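Wrist-Kamera: Policy greift nach Umstellung auf relative Aktionen neben das Objekt

Gefragt von Valentin Aubert, 19. Juli 2025
Schlagwörter: imitation-learning, wrist-kamera, aktionsraum, kalibrierung

Ich versuche, das Ergebnis aus dem Gitard-Bericht nachzustellen. Dort wird behauptet, dass eine nur auf Bildern der Handgelenkkamera trainierte Policy mit relativen Endeffektor-Aktionen besser auf neue Tischlayouts generalisiert als mit absoluten Posen. Aufgabe ist das Umsetzen einer Brotscheibe vom Teller auf ein Holzbrett.

Datensatz: 192 Demonstrationen, teleoperiert, Aktionen und Bilder mit 10 Hz aufgezeichnet. Mit absoluten Posen funktioniert der Griff, solange der Teller im trainierten Bereich steht. Mit relativen Aktionen fährt der Arm zwar zum Teller, schließt den Greifer aber regelmäßig seitlich versetzt. Der Versatz ist nicht konstant.

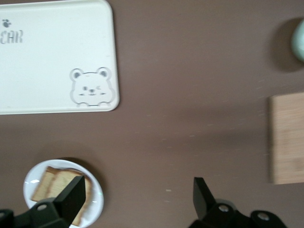 Sicht der Handgelenkkamera, Greifer geöffnet, Teller mit Brot links unten

Auffällig ist, dass der linke Finger in solchen Ansichten einen Teil des Brotes verdeckt. Tablett und Brett sind jeweils nur angeschnitten. Ich bin nicht sicher, ob das Problem an der Verdeckung liegt oder an der Umrechnung der Aktionen. Die Bilder werden vor dem Encoder nicht beschnitten. Trainingsverlust ist bei beiden Varianten unauffällig.

Wo würdet ihr anfangen?

Zahira Entili

Ich würde mit der Umrechnung anfangen, die Verdeckung ist bei der absoluten Variante ja dieselbe.

Entscheidend ist, worauf sich die relative Aktion bezieht. Es gibt zwei verbreitete Varianten, die oft denselben Namen tragen:

Delta: Jeder Schritt bezieht sich auf den vorhergehenden Schritt. Fehler summieren sich über den Aktionsblock auf.
Relativ: Alle Schritte eines Blocks beziehen sich auf die Pose zum Zeitpunkt der Beobachtung. Keine Aufsummierung innerhalb des Blocks.

Wenn du im Training die zweite Variante erzeugst und der Controller die Werte als Delta interpretiert, fährt der Arm grob in die richtige Richtung und liegt am Ende daneben, je nach Blocklänge und Geschwindigkeit unterschiedlich stark. Das würde zum nicht konstanten Versatz passen. Zum Prüfen eine aufgezeichnete Demonstration ohne Netz abspielen: absolute Posen in relative umrechnen, über den Controller ausgeben, Endpose vergleichen. Stimmt sie nicht überein, brauchst du am Modell nichts zu ändern.

Zweiter Punkt ist die Latenz. Wird das Bild später zugestellt als die Gelenkstellung, gehört die Bezugspose nicht zum Bild. Bei absoluten Posen fällt das weniger auf, bei relativen geht der Fehler direkt in die Zielposition ein. Bezugspose also anhand des Bildzeitstempels interpolieren und nicht die jeweils neueste nehmen.

Anatole Besson

Hatte ich auch mal. Bei mir war die Kamerahalterung locker. Schrauben nachziehen und neu kalibrieren.

Ysaline Roussel

Ergänzend zu Zahira: Die Rotation nicht vergessen. Die Translation muss im Koordinatensystem des Endeffektors zum Beobachtungszeitpunkt ausgedrückt sein. Wer nur die Basiskoordinaten voneinander abzieht, bekommt bei gedrehtem Handgelenk eine falsche Richtung, und das Netz kann diese Drehung aus dem Kamerabild allein kaum bestimmen.

Zur Verdeckung: Wir haben in Varska eine Ablation mit 500 Testläufen gemacht. Maskierte Finger im Bild haben die Erfolgsrate nicht messbar verändert. Geholfen hat eine kurze Bildhistorie, in der das Objekt vor dem Absenken noch frei sichtbar war.

Kommentar von Valentin Aubert: Abspieltest durchgeführt, die Endpose weicht schon ohne Netz ab. Der Controller erwartet tatsächlich Deltas. Die Zeitstempel sehe ich mir danach an, die Halterung sitzt fest.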